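# About Tovard

Hi, I'm Ebise Adugna, and I run the teaching floor at Tovard. We show robots how to do fiddly bench work by doing it with them, one try after another, until we have enough good tries to train on.
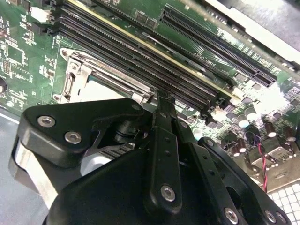 *Gripper over a green motherboard, between the CPU socket and the memory slots.*

I started out in computer repair, and so did Mared Jarman, who I set this company up with. We shared a bench for years and spent most of that time swapping memory, clearing dust and hunting for screws that had rolled under something. When Mared bought a secondhand arm and asked whether I thought I could seat a memory module with it, I said sure, give me an afternoon. It took me until the next Tuesday (and I sulked a bit).

That's still more or less the job. You sit down at the controls, you look through the wrist camera, and you try to do with two stiff fingers what your own hands have done since forever. Your hands know when a latch is about to give. The arm doesn't tell you that, so you learn to go by eye, and you learn to slow right down when you're close to anything tall or bendy. New people always come in too fast. I did too!

## How we teach

We work two ways. For the big, easy moves we take hold of the arm and walk it through by hand — lift, swing over, stop above the board. For the close work we drive it remotely from a desk across the room. Gwawr Gethin is our best driver by a mile, and she'll tell you it's all in how you set your chair.

Each try gets recorded from start to finish, and then somebody other than the driver watches it back and marks it. We keep the clean ones, and we also keep plenty where the driver missed, backed off and had another go, so long as the recovery was a good one. A robot that has only ever been shown perfect runs gets stuck the first time it's a hair off. What we throw out is the dithering: long pauses, wandering about, somebody sneezing at the controls.

Our first full set for a customer was 800 tries on one task. The biggest so far is 3000, which took us right through January and a lot of soup.

## What we work on

Mostly the insides of computers and servers. Memory slots, socket levers, expansion cards, little cable plugs. We have 115 boards on the shelves, nearly all of them retired from real machines, and we like them that way. Old boards come with stray wires and tired latches, and that's what the robot is going to meet out in the world.

We've taught tasks for Zinberg, who strip down old servers for parts, and for the repair shop at Rebelo. If your job involves small parts and a lot of patience, we'd probably enjoy it.

## Who's here

- **Mared Jarman** — training and software. Turns our recordings into something the arm can do without us.
- **Gwawr Gethin** — lead driver. Teaches all the new drivers.
- **Arwel Nicholas** — fixtures, fingers and anything with a bolt in it.
- **Catrin Kneath** — review. Watches more video than anyone should and is very fair about it.
- **Me** — schedules, customers, and a shift at the controls whenever Gwawr lets me.

## Come and have a go

We're upstairs at 268 Tolletti Street. Visitors are welcome on Tuesday afternoons from two o'clock, and yes, you can drive. We'll start you off on one of the older boards. Ring the bell twice, as the first ring tends to get lost under the compressor.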